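Stop Buying Stiffness First

Most of the arguments about small robot arms in shared workshops are arguments about the arm. People compare reach, payload and repeatability, and they price motors against gearboxes. After a winter and a spring of building one with Wondimu Derese at the Lornley workshop, I think the money and the hours belong at the other end of the machine. The fixture, the fingers and the compliance between them decide whether the thing can do a job. The arm mostly decides how long you wait.

Our job was computer teardown. Lornley takes in retired desktops, and parts that still have value go back out. The slow step is the board: memory out, cell out, socket opened, processor lifted and bagged. A practiced person does it in 6 minutes. We wanted a machine that could do the socket work unattended while someone did something more useful at the next bench.

The first version followed the usual advice. We spent most of the budget on a Kassa arm, secondhand, and put a printed two-finger gripper on the end of it. The arm was good. It went back to the same taught point all afternoon with an error smaller than we could measure with the dial gauge we had. It also bent a load lever on its second evening, because the chassis had been set down 3 mm away from where the program believed it was. A repeatable arm repeats that kind of mistake very well.

Hamdia Gudeta, who runs the electronics bench, had told us in November that this would happen. Her point was that a case is a sheet metal box with generous tolerances, the board sits on standoffs inside it, and the socket sits wherever the board ended up. Every one of those joints adds error that the arm has no way of knowing about. You can measure it or you can absorb it. Precision in the joints does neither.

So we moved the camera from a post above the bench to the wrist, where it looks along the fingers. The cost was small and the change was large. An overhead view gives you the whole board and a poor estimate of the gap between fingertip and bracket. From the wrist, fingers and target share one view, and the correction can be worked out as an offset between the two. Calibration of the arm base against the bench stopped mattering much.
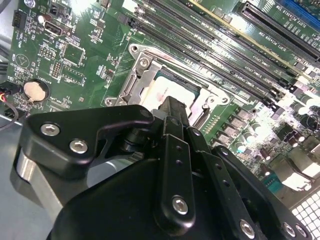 Wrist view over the CPU socket, gripper fingers at the lower edge of the retention bracket.

There is a real objection to this layout, and Wondimu makes it often. The gripper takes up a great deal of the view, and lighting is harder. Bare metal around a socket throws light straight back, and with our lamp at full power the board washes out at exactly the place where detail is wanted. We turned the lamp down, moved it off axis and accepted a longer exposure, which means the arm must stop before it looks. That adds time to each cycle. I consider it a fair price, and he considers it a design fault. We have not settled it.

The second change was the fingers. Wide fingers are strong and easy to print, and they collide with everything near a socket. Narrow ones get in but flex sideways under load. We went narrow and put the compliance behind them, in a Brenico spring coupling with a hard stop, so that a bad contact moves the coupling before it moves the board. With the coupling fitted we ran 100 approaches on scrap boards with the chassis shifted on purpose, and no lever was bent. That is a small trial on boards with no value. I would not quote it to a buyer.

The third change was the dullest: a tray with two fences and a toggle clamp, made from offcuts. It holds the chassis flat and square. It took one evening and removed more failures than any software we wrote.

Late in the build the Kassa arm went back to its previous owner for a month, and we mounted the same wrist on a Fluton arm that cost 60 percent less and had visible play in the elbow. It was slower, and it needed more correction steps near the socket. It did the same work.

If I were starting again I would buy the cheap arm, build the tray before powering anything, and keep the rest of the money for the wrist. I would also wire the emergency stop through the gripper supply as well as the arm supply. We did not, and the gripper kept its grip on a heat sink clip until Hamdia pulled the plug.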